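Recording towel-folding examples at home: working tips

Collected from two rounds of home recording for the Skovport folding set. Revised 5th June by Xiuying Dai, with additions from Ketill Frandsen and Wiremu McKinnon. The tips assume you already have the hand-held gripper, have paired it, and have passed the short practice set.

Choosing the towels

Use your own linen. Store-fresh towels are stiff with sizing and crease in ways that washed towels do not, and a learning system trained on them folds the wrong object. Wash everything once without softener before the first session.

Mix the weights. A thin hand towel drops off the finger pads at an angle; a heavy bath towel pulls the wrist down and drags. Both belong in the set. Keep the same towel for no more than 8 examples in a row, then change it.

Terry with a long pile catches on the edge of the pads. Trim any pulled loops with nail scissors before recording. A loop that hooks in the middle of a fold usually means the example has to be discarded, as the release no longer looks like a release.

Dark towels lose their creases in poor light. Maroon, navy and black should be recorded by a window or with the ceiling light on. If you cannot find the fold line by eye from where you stand, the system will not find it either.

Choosing the surface

A table is the easy case and is already well covered. What the Rurnside round lacked was soft surfaces: beds, sofas, ironing pads. Folding on a bed is slower. The towel sinks, the blanket moves with it, and the lower pad tends to pick up both layers.

Leave the bedding as it is, provided it is clean. Plaid, stripes and prints are wanted. A system that has only met plain white sheets tends to take a blanket stripe for the edge of a towel. Pull the blanket flat enough that the towel does not slide, and leave the smaller folds alone.

Work along the long side of the bed where possible. Reaching across from the foot puts your forearm over the towel for most of the example.

Setting up the gripper

Check the tightening knob before each batch. It should be finger tight. Pliers strip the thread, and a replacement from Briem takes longer to arrive than most rounds last.

Wipe the pads with a damp cloth and dry them. Lint from terry builds up quickly and the pads start to slip on the second or third towel. Do not use alcohol or furniture polish.

Squeeze and release twice with nothing between the pads. The linkage should move freely on its pins with no click. A click on one side only is normally grit; blow it out. Do not oil the pins — the oil travels to the pads and from there to the towels.

Take off loose sleeves, bracelets and watches. Roll cuffs above the wrist.

The lengthwise fold

This is the fold with the highest reject rate, so it is set out in full.

1. Lay the towel flat, long side toward you. Smooth it once by hand before you start recording.

2. Start recording. Hold still for 2 seconds with the pads open.

3. Pinch the near edge at the corner. Take one layer of towel and no blanket. If blanket comes up with it, release, reopen and pinch again without stopping the recording. A corrected grasp is useful and should be kept.

4. Carry the edge over to the far side in one low arc. Lifting high lets air under the towel and it lands crooked.

5. Release, back the gripper straight off, then press the fold down with the closed pads.

6. Repeat until the towel is a long narrow bundle. Uneven width is acceptable. A bundle that tapers toward one end is acceptable too, and so is an end that folds over on itself. Do not tidy it with your free hand.

7. Bring the gripper back behind the near end, in line with the bundle, and hold still again before stopping. 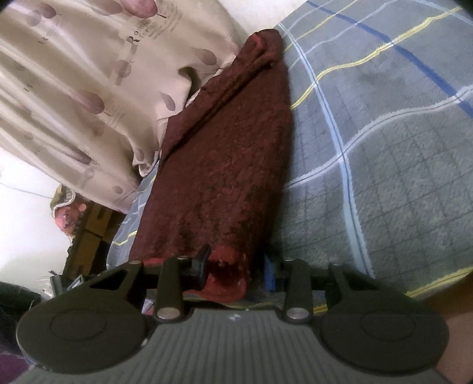 The crosswise fold

Start from the finished lengthwise bundle. Grip one short end with the full width of the pads, lift only as far as needed to clear the blanket, and lay it on the middle of the bundle. Thick towels spring back. Hold them down for a moment before opening the pads.

Do not unroll and restart if the ends fail to meet. Stop, label the example as "uneven" and go on to the next. Jytte Hjaltadóttir sorts these separately, and they are used for teaching the correction step.

Pacing

The target for each household is 400 examples. Spread them over several days. Grip strength falls off well before most people feel tired, and the first sign is a pinch that closes late. Stop when you see it in your own playback.

Change rooms between batches if you have the space. Moving from one side of the bed to the other also counts as a change of view.

Labels and upload

Label at the end of each batch, while you still remember which grasps slipped. Use the short list: clean, corrected, uneven, dropped. Free text goes in the notes field and should name the fabric and the surface.

Upload to Flodbridge over a wired connection if there is one. Keep your local copy until the batch shows as accepted. Eyvindur Egilsson had to ask for 2 batches again in May after they were deleted early.

Storage

Store the gripper with the pads open. Left closed for a week, they take a set and the next batch starts with a weak pinch. Keep it off radiators and out of direct sun, and put the charger in the same bag.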